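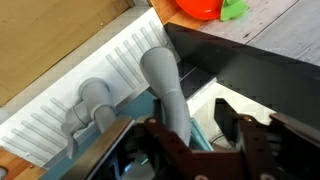 Gray plastic pipe piece, curved, behind the gripper brackets.

Research Technician, Plant Tissue Culture (full time, fixed term)

Aravena Plant Propagation, Micropropagation Laboratory
Reports to: Hortensia Escobar, Laboratory Head
Term: 2 years, renewable once
Start: April

Position summary

The Micropropagation Laboratory is hiring a technician for the Vatodlow project, a study of shoot multiplication and rooting in highbush blueberry and two raspberry rootstock lines. The technician will establish and maintain shoot cultures from nodal explants, run multiplication and rooting trials, and move rooted plantlets through acclimatization in the mist house. The collection holds 300 accessions in culture. Most are subcultured every 4 weeks. A smaller group is kept under slow growth at low temperature and transferred twice a year.

Duties

Prepare semi-solid and liquid media from stock solutions, adjust pH before autoclaving, and record lot numbers for all gelling agents and growth regulators.
Surface-sterilize field and greenhouse material and initiate cultures under laminar flow.
Subculture according to the weekly transfer list issued by Emiliano Gallardo.
Score contamination, hyperhydricity, shoot number and shoot length at the end of each passage. Enter scores in the Amilum database on the same day.
Set up auxin dose trials for in vitro and ex vitro rooting, with randomized vessel positions on the growth room shelves.
Transfer plantlets to peat and perlite plugs and step down humidity on the written schedule. The spring cycle is 2000 plugs.
Index mother plants for virus by ELISA, together with the diagnostics bench.
Clean and log the autoclaves, the balances and the pH meter.

Required

Associate or bachelor's degree in plant science, horticulture, biology or a related field.
At least one year of sterile technique in a plant, fungal or animal cell laboratory. Course work alone does not meet this requirement.
Ability to calculate dilutions and molar concentrations without supervision.
Ability to work seated at a flow hood for up to 4 hours a day, with breaks.
Legible handwriting. Vessels are still labeled by hand during initiation.

Preferred

Experience with woody species.
Familiarity with temporary immersion vessels.
Basic use of R or a similar package for analysis of count data.
Written Spanish. Part of the older accession record has not been translated.

Conditions

The workday begins at 7:30 a.m. and includes a one-hour lunch break. Weekend checks of the growth rooms are shared among all laboratory staff by rota and are compensated with time off. The growth rooms are held at 24 °C under a 16-hour photoperiod. Applicants with a known sensitivity to sodium hypochlorite or ethanol vapor should raise this at the interview so that hood assignments can be planned.

Pay follows the Technician II scale. The current scale is sent to every applicant invited to interview. Health coverage starts on the first day of employment. Relocation costs are not covered.

How to apply

Applications are accepted through the Werkero portal only. Attach as a single PDF:

a resume of no more than two pages;
a one-page statement describing the species, explant types and culture stages you have handled yourself;
contact details for two references, at least one of whom has supervised your bench work.

Publications are not required. If you list any, state which part of the work was yours.

Shortlisted applicants will be asked to complete a bench test consisting of one medium preparation and one set of nodal transfers. Test vessels are read for contamination after ten days, and offers are made after that reading.

Technical questions about the position: Iara Pereyra, rooting and acclimatization. Questions about the portal or contract terms: Hipólito Mansilla, personnel office. Both can be reached through the message form on the posting.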